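Topic: Hand guiding vs. remote control for tray work - what are you all using?
Board: Teaching by Demonstration

stullilow_sam wrote:
I've been going back and forth on this since August. We're teaching a single arm to pick up tagged blocks and stand them in a tray, and my demos by hand guiding are awful. I lean on the wrist, the arm fights me, and the gripper comes in crooked. I did 29 and threw out 14. Is remote control any better, or do I just need practice?

gearmitten wrote:
Practice! Hand guiding is so much quicker to learn. You feel the contact with the tray floor right through the arm, and no joystick gives you that. Turn your payload setting down a notch and hold it above the wrist, not at the fingers.

Impi Manninen wrote:
Going to disagree with gearmitten here - feeling the contact is great for you, but the policy never gets to feel your hands. And if you record camera video while you're guiding, your arms end up in half of it. I switched to a leader arm at Talavera and my demos got slower but a lot cleaner. 166 kept so far.

gearmitten wrote:
You can replay the joint path afterward and record the video then. No arms in it. I've done that for years.

Impi Manninen wrote:
Sure, if nothing moved in between. Blocks slide! Then your replay closes on air and you're back to square one.

talavera_tuck wrote:
Both of you are right, which is annoying. I use hand guiding for the approach poses and remote for the grasp itself. Sam, what does your layout look like? Tall blocks in a tray with walls are a pain, the fingers have to come almost straight down.

stullilow_sam wrote:
Tray on the black table, tags on the blocks, marker board lying flat behind. I've tried it with different things in the tray.
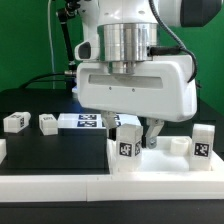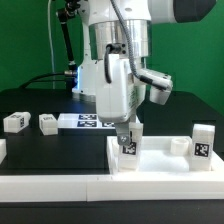
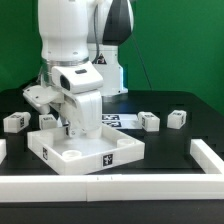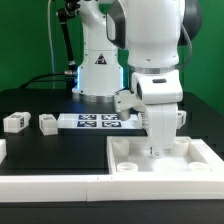
Staldale Users' Bulletin, board digest - Issue 14, p. 303

talavera_tuck wrote:
OK, in the second one the finger plate is over the top edge of the tag. Are you tracking the block from that tag during the grasp? I'd go by the last pose before the fingers close and ignore the tag after that.

stullilow_sam wrote:
Huh. I was tracking it the whole way through. That could be my jumpy data right there.

gearmitten wrote:
Also, that bracket sticking out from the wrist would drive me nuts for hand guiding. I'd keep grabbing it. So fine, maybe remote for this one :)

Impi Manninen wrote:
I'm saving that post. Sam, start with the gripper up high and go slow on the way down. Clivasico has a decent write-up on scaling the leader motion, I had mine at half speed near the tray.

stullilow_sam wrote:
Will try half speed tonight and post my keep rate.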